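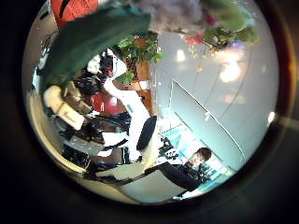

Small States and Shared Fisheries: the Berholm–Brullero Talks
Project report, second-year International Relations

1. Purpose

Our project looked at how two small neighbours can bargain over a shared resource when neither wants to bring in a larger power. We worked with the course scenario, in which Berholm and Brullero meet to renew a fisheries agreement that runs out in July. I was on the Berholm desk.

2. Background

The scenario gives the two states a sea boundary of 83 kilometres. Berholm has 1,316 licensed boats and Brullero has 1,004. Both fleets land most of their catch at Mumside, a port on the Brullero side, so harbour fees matter nearly as much as quotas. The last agreement, known as the Mäkelä text, set quotas but left fees to the port.
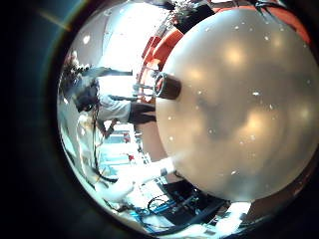 Fig. 1. White ball and orange-red arc.

3. Method

Each desk wrote a position paper and a private list of what it would give up. Papers were swapped a week before the first session. We then held 2 rounds of talks, one on quotas and one on fees and inspections. A note-taker from each side kept a record and the records were compared afterwards.
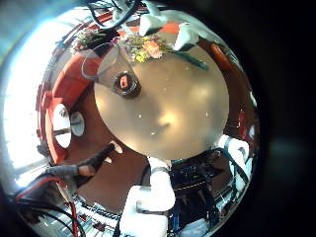 Fig. 2. Round table with flowers.

4. Results

Quotas were settled in the first round at the existing levels. Fees took much longer. Brullero wanted to keep the right to set them each year, and our desk asked for a fixed rate. The final wording lets the port change fees once during the agreement, with notice. Joint inspections were put off. The two records disagreed on who had proposed that.

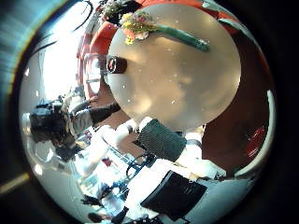
Kgomotso Matlala
Student, Berholm desk

5. Discussion

Our position paper spent too many pages on quotas, where there was little to argue over. We should have costed the fees earlier. The labour rules for mixed crews were also left out by both desks, and a real agreement would need them.

Submitted Thursday, April 9, 2026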